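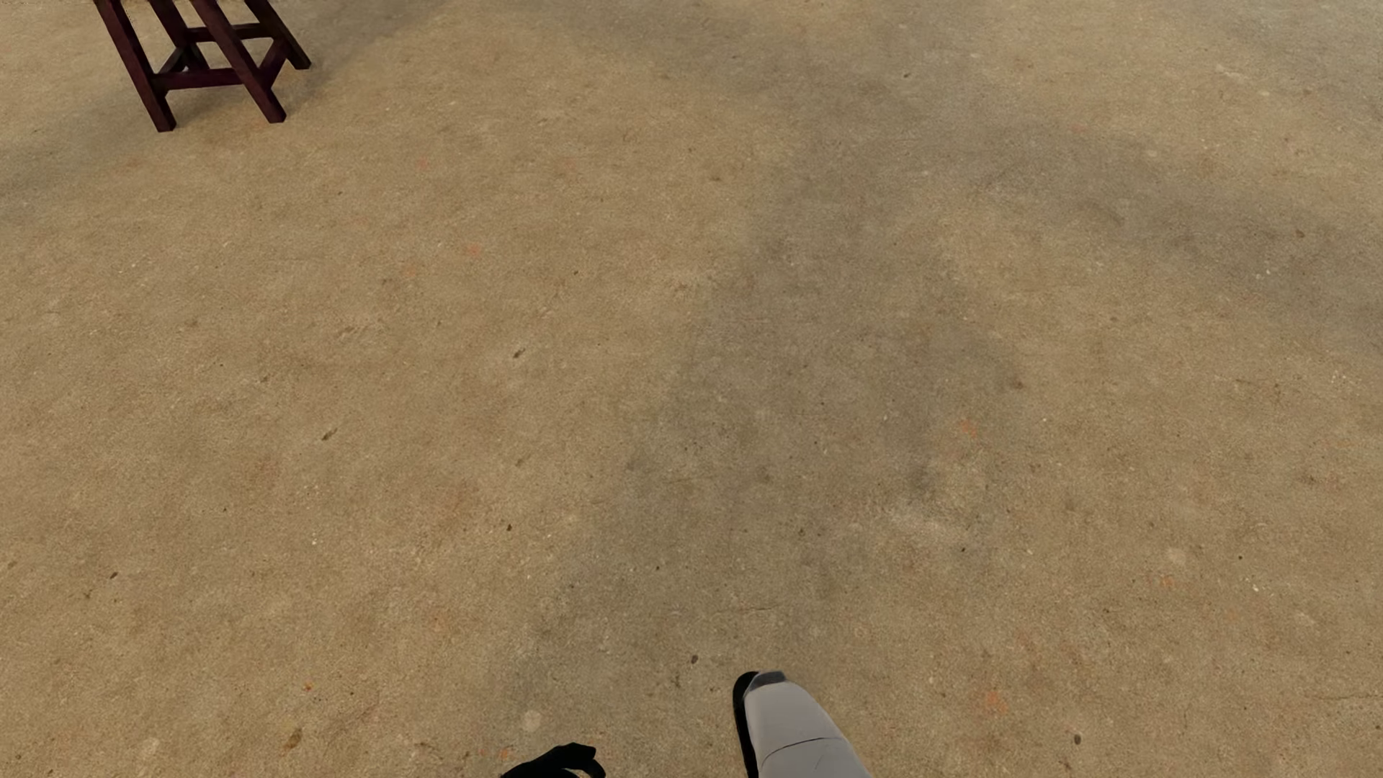

Concrete floor

A concrete floor is, at its plainest, a slab of concrete that people walk on. I've been keeping the flooring pages on this site going for a while now and this is the one I get the most letters on, so I've rewritten it from the top and put back the bits on staining that went missing in the last tidy-up.

What it's made of

Concrete is cement, sand, stones and water. The cement and water react and set hard, and the sand and stones are what it sets hard round. People say the floor "dries", and I say it too when I'm not paying attention, but the setting is a chemical change and it carries on quite happily under a wet sheet. In fact a slab kept damp for its first week or so usually ends up stronger than one left out in the sun and wind. The drying comes afterwards and takes far longer, which catches out everybody who wants to lay wood or vinyl on top (it caught me out in my own kitchen, and I had to lift the lot).

Under a ground floor slab you'd normally expect packed stone, a plastic sheet to keep the damp from coming up, and these days a good layer of insulation. Old floors often have none of that. The one in my grandparents' dairy in Crichton was poured straight on to the earth, and it sweated every time the weather turned mild.

Slab and screed

These get muddled all the time. The slab is the structural part. A screed is a thinner layer of sand and cement laid over it to give a smooth, level top, and it's often there to bury heating pipes as well. A screed isn't really meant to be walked on bare for years. It dusts, it chips at the doorways, and if you tap it and it sounds hollow it has probably come away from whatever is underneath. If you want bare concrete as your finished floor, it's far better to plan for it before the pour.

Finishing

How the top is worked decides nearly everything you'll notice later. A tamped finish, made with the edge of a long board, leaves ridges and is good for yards and ramps. A floated finish is flat but slightly gritty. A trowelled finish, whether by hand or with one of those big spinning machines, comes up tight and smooth, and if you keep at it long enough it takes on a soft shine. Timing is the hard part! Go on too early and you bring water and fine stuff to the surface, which leaves it weak. Go on too late and you can't move it at all.

Diarmuid Ó Gríofa, who laid floors all over Clorden before he retired, told me he used to judge it by his boot. If it left a print he could only just see, he started the trowelling. I've met plenty of others who do the same, though none of them agree on how deep the print should be.

Colour and patchiness

Most people picture concrete as grey, and most of it is, but the sand and the cement both have a say. A yellow pit sand will warm the whole thing up towards tan, and powdered pigments will take it a good deal further — brown, rust, charcoal, even a rather doubtful green. Then there are acid stains, which react with the slab and come out cloudy and different every time.

Patchiness is normal, and I do wish more builders would say so beforehand. Uneven curing, a bit more trowelling in one corner, a plastic sheet that touched in some places and not in others: all of these leave marks, and many of them are there for good. When the old bus depot at Odport was turned into a market hall, 2 bays were poured from a different load and you can still pick them out. I'm fond of them, myself.

Cracks

Concrete shrinks as it dries, and it's poor at being stretched, so it cracks. Floor layers deal with this by sawing shallow grooves so that the cracks form down there, in straight lines. Fine hairline cracks in the surface (crazing is the proper word) look alarming but seldom matter. A crack with one side higher than the other is another thing altogether and wants looking at.

Sealing and cleaning

Bare concrete is full of tiny holes and will drink up oil, wine and coffee. A sealer slows that down. Some soak in and hardly show, while others sit on top as a film and give more of a sheen, but they scratch and need doing again. Wax is the old way and still a nice one if you don't mind the work. For cleaning, warm water and a mild soap will do. Keep vinegar and lemon well away from it, as acids eat into the surface and leave pale spots. Furniture legs are best with felt pads under them, and the pads need changing now and then because grit gets stuck in the felt and turns it to sandpaper.

Living with one

It's hard on the feet and hard on dropped cups. It can feel cold, too, although with heating pipes in it the warmth stays for hours after the boiler's gone off. Rugs help a lot with the echo.

See also: Screed; Terrazzo; Damp-proof membrane; Lime floor

Page last revised 12 July 2024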